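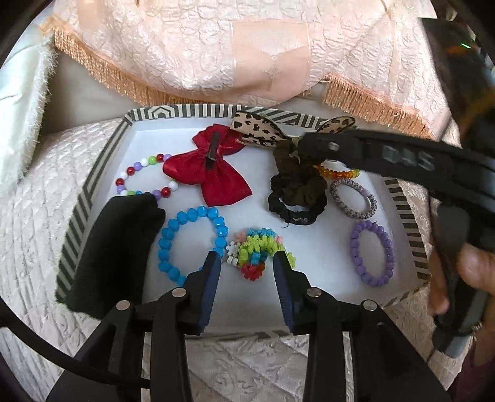
*Posted by Emese Takács in February, filed under: manipulation, grumbling*

I have now read the Rosteo paper twice and I still don't believe the headline number. The claim is that a policy trained only on hand-held gripper demonstrations, with no robot in the loop, sorts small soft objects as well as one trained on teleoperated data. Good if true. We spent most of the month trying to get near it with our own demonstrations, a tray of bracelets and hair bits, and the Trisus training code as released.

My first complaint is the test set. They report 100 trials, but these come from 5 layouts, and the layouts differ mostly by turning the tray. Paracha, which they use as the baseline, was never tuned for soft things at all. Beating it on scrunchies tells me very little.

We collected 503 demonstrations. I threw out 15 where the tracking had drifted, and I would like to know how many Rosteo threw out, as the paper doesn't say. Beads are the nasty case. A bracelet has a hole in the middle and the policy loves to aim for it – the fingers come down either side of nothing and close very confidently.
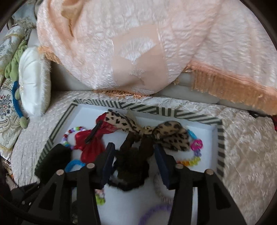

*Dark brown scrunchie between the pads, leopard-print bow behind.*

Scrunchies are far more forgiving. You can be well off centre and still get hold of a bit of fluff, so any average over "accessories" depends heavily on how many of the accessories are fluffy. The paper gives one average. I have asked for the split by object and had a polite reply with no table in it.

I'm not saying the method is wrong. The relative-motion trick they took from Gurner does seem to help, and our runs without it were plainly worse. But "as well as teleoperation" needs a harder test than this one, with patterned bedding under the tray and things half hidden under other things. Our beads numbers go up when the last runs finish – I'll post them whichever way they fall.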